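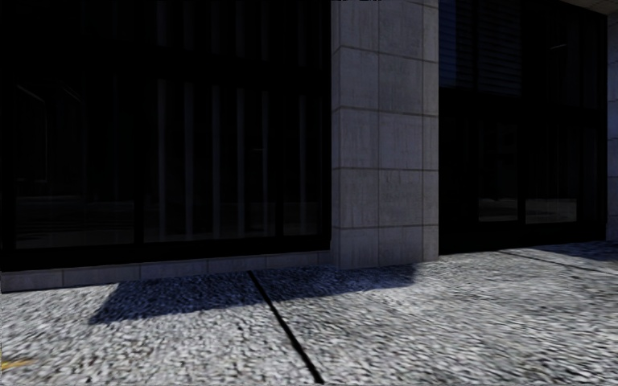

Hortensia Ulloa wrote after my last column that a footpath is only as wide as its narrowest point, and that councils should be made to publish that figure instead of the average. I agree with the first half. The second half needs more work.

Plelwood measures its footpaths the way most councils do. A crew records the distance from property line to kerb at set intervals, and the results go into the asset register as one width per block. The register is meant for resurfacing. It tells the works depot how much paving to order, and it does that job well enough. The trouble begins when the same number is used to answer a different question, namely whether two people can pass each other when one is pushing a pram or using a walker.

Paved width and clear width are separate quantities. Paved width changes when someone pours concrete. Clear width changes when a cafe puts out a sign, when bins are collected, or when a signal cabinet is installed on the building side because the kerb side already has a pipe under it. A block on Tillby Street is listed in the register at 2715 millimetres. Between the cabinet and the bike hoop outside the chemist, the gap is 1281. Both figures are correct. Only the first appears in any public document.

Ulloa's remedy, a published minimum for each block, would fix that. It would also create a new problem. A minimum treats a single pinch beside one pole the same as a squeeze that runs the length of a building. Most people will wait at the first. The second sends them onto the road. A useful measure would give the minimum clear width and the length over which it applies, and it would be taken on a trading day. The last Plelwood survey was done on a Sunday morning, before the shops had opened.

Ferenc Dobos has argued in these pages that the cost would be out of proportion to the benefit. His estimate assumes a full resurvey. I don't think one is required. Residential streets have few obstructions and could be left on the existing cycle. The main shopping strips come to 8 blocks, and 2 people with a measuring wheel and a tape could cover them in a day. The form would need one extra column.

There is a fair objection about enforcement. Once a clear width is published, somebody will ask why it falls short, and the answer will often be a permit the council itself issued. Outdoor dining permits are assessed one at a time against the paved width – the same register entry – with no allowance for the permit next door. I would start there. Assess each application against what is left after the existing permits and fixtures are subtracted, and make the applicant's drawing show them.

The permit bylaw is up for review in April. The draft runs to several pages on umbrella fabric and has one line on width, which refers the reader back to the register.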